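Weletel, the ballot tracking app: my review after one election

I signed up for Weletel in January, mostly so I'd quit calling the county clerk to ask where my mail ballot was. It costs $3 a year and sends you a text at each step.

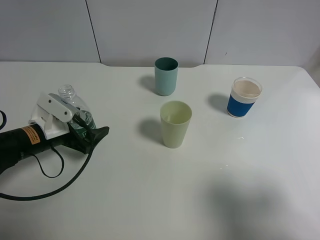

Linnea Isaksson wrote in to ask whether it works if you've moved to a new precinct, because her texts stopped after she changed her address. Yes, but you have to go in and enter the new address yourself! The app doesn't pick it up from the voter rolls, and I think that's my biggest gripe with it.

Otherwise I'm pretty happy. Signing up took me 16 minutes (a lot of that was hunting for my voter ID number) and the texts were short and easy to read. "Ballot received" came in at breakfast, and "ballot accepted" that same night – I did a little dance in the kitchen.

The sample ballot page is clunky, though. Ours had 61 races and measures on it and no way to search, so I scrolled and scrolled. I'm keeping it for the primary anyway.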